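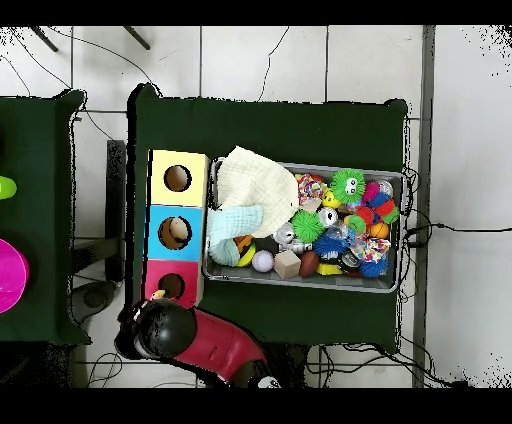
Sorting table with the arm, mixed tray on the right, color boxes on the left

packline_ob
Posted March 31, 2020
We do returns sorting for Gotex at the Plulville building. Mixed toys come in on a tray and go into the boxes by color. Since October one of the tables has had an arm on it. Management says no jobs are going, but the work is different now and I want to hear from people further along. I used to sort all shift. Now I fill trays, clear jams and sign the log.

qudah_nights
Same at our place. We went from 3 sorters on nights to 2 and a "cell attendant", same pay grade. My wrists feel better, I'll give it that. The shift feels longer though — you mostly stand and watch.

Inmaculada Gallardo
I disagree that it's only watching. Somebody has to decide what to do with the odd stuff. Fuzzy balls, clear balls, cloths lying over half the tray. I spend more time thinking than I did when I sorted by hand.

qudah_nights
Thinking, sure. Are they paying you for it?

Inmaculada Gallardo
No. I've asked twice.

tmk70
Get the new duties in writing before your next review. At Urnano we had 23 people retrained and the job description stayed the same for a year. Olga Bustamante, our steward, got it reopened, but only going forward. No back pay.

packline_ob
That helps, thanks. Ours still says "manual sorter". What did you call the new role?

tmk70
Line technician, grade 2. Ask about the cables too. Ours ran across the floor where we walked and it took a written complaint to get covers.

packline_ob
Ours are on the floor by the table as well. Adding it to the list.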